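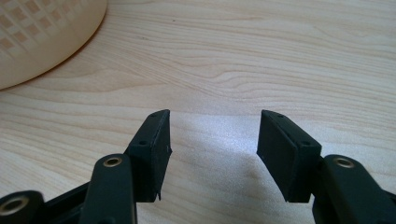 Figure 8. Light-colored wooden tabletop with reflected light on the surface.

Section 4: Care of Wooden Tabletops

This section applies to all Ralix tables supplied with a wooden top. Complete the initial setup in Section 3 before proceeding. Instructions for metal bases are given in Section 5.

4.1 Before You Begin

Use a soft cotton cloth, a second dry cloth, and a mild soap diluted in lukewarm water. Do not use scouring pads, bleach, or any product containing ammonia. Woldemariam Surface Oil (part no. 3932) may be ordered separately from the dealer.

CAUTION: Cloths used with oil can ignite without an outside source of heat. Lay them flat outdoors to dry before disposal.

4.2 Routine Cleaning

1. Remove all articles from the area to be cleaned.
2. Wipe away dust and crumbs with the dry cloth, following the grain.
3. Dampen the cotton cloth in the soap solution and wring it out thoroughly.
4. Wipe the surface from one end to the other in straight, overlapping strokes.
5. Wipe again with clean water.
6. Dry the surface at once. Do not leave standing water along the edges.

4.3 Inspecting the Finish

1. Stand so that light from a window or lamp is reflected in the tabletop.
2. Look across the surface at a low angle. The grain may appear pale or washed out where the reflection is strongest. Such an appearance does not indicate wear.
3. Move to the opposite side of the table and repeat the inspection.
4. Mark any area that remains dull from both sides with removable tape.

NOTE: Shadows from nearby articles may resemble stains. Change the position of the light before treating a suspected stain.

4.4 Oiling

1. Clean the surface as described in 4.2 and allow it to dry overnight.
2. Apply a thin coat of oil along the grain. One 200 ml bottle is sufficient for a standard top.
3. Wait 8 minutes, then remove all excess oil with a clean cloth.
4. Keep the table out of use until the following day.

CAUTION: Do not apply oil to tops with the Uvgate lacquered finish. Refer to the label on the underside of the table to identify the finish.

Replacement labels are listed under Brindotis Series in the parts list, page 146.

Revised September 9, 2018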